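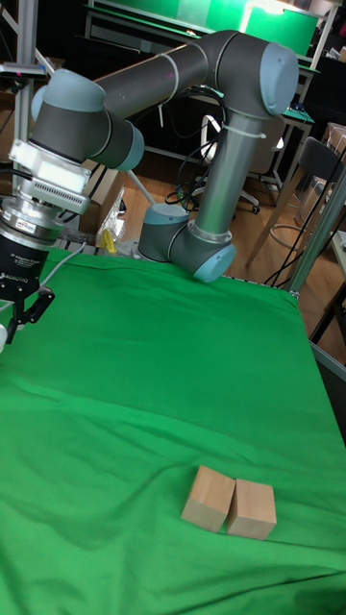 Robot arm over a green cloth.

Spoilers for all of Torkley, including the ending, the other ending and the bit after the credits. If you are saving it for a rainy weekend, go and do something else now.

I have just finished rewatching Torkley from the start, which took me most of September and a fair chunk of my good will towards space opera. The first time through I watched it the way everybody did, one episode a week, arguing about it in between. Watched in a lump it is a different programme. You notice that Captain Kuzmenko gives the same speech in four different corridors. You notice the corridor is the same one too, with the pipes moved.

What I'd forgotten is how good the first series is. The ship is falling to bits, the crew can't stand each other, and the big villain is a shipping company that wants its deposit back. Wuter, the ship's doctor, spends an entire episode trying to get a signature on a form while people bleed on his floor. I laughed harder at that than I did at anything in the comedy spin-off, which had jokes in it on purpose.

Then comes series two and the Flandar. I know there are people who love the Flandar. My friend Lurdes Cunha loves the Flandar, has a Flandar mug, and will be reading this with her arms folded. But consider what they do to the story. Before they turn up, the stakes are whether the heating will last until the next port. After they turn up, the stakes are the whole of time. I find it very hard to worry about the whole of time. I can worry about heating all day.

They also brought the prophecy with them, and I have never met a prophecy that improved anything. Once you know that one of the crew "will open the ninth door", you are just sitting there counting doors. (It's the fridge. They got to the end of the series and it was the fridge, and I'm still cross, although Lurdes says it was a metaphor.)

Series three gets some of it back. Putting Kuzmenko on trial was a clever way to keep her out of corridors, and the two-hander with Wuter in the cells may be the best thing they ever made: 16 minutes of two tired people and one bench, with no music. If the whole run had been like that it would have been cancelled far sooner, I suppose, but what a box set.

So, the ending. Wuter stays behind to hold the airlock, Kuzmenko gets home, and home turns out to have been empty for 960 years. I remember being furious when it first went out. I wanted him saved, and I wanted her to have somebody to tell about it. This time I thought it was right, up to the moment she picks up the radio and hears him humming. They had the nerve to do it and then lost the nerve inside the same scene. The bit after the credits, with the Flandar egg, I am choosing to regard as an advert.

Nuwan Herath asked me at lunch whether he should start it, having somehow dodged the thing completely. I told him to watch series one, skip to the trial, and have somebody describe the middle to him over a drink. He said that sounded like homework. He has since watched all of series two first, by accident, and thinks it's marvellous.

Comments are open. Lurdes, please keep it under a page.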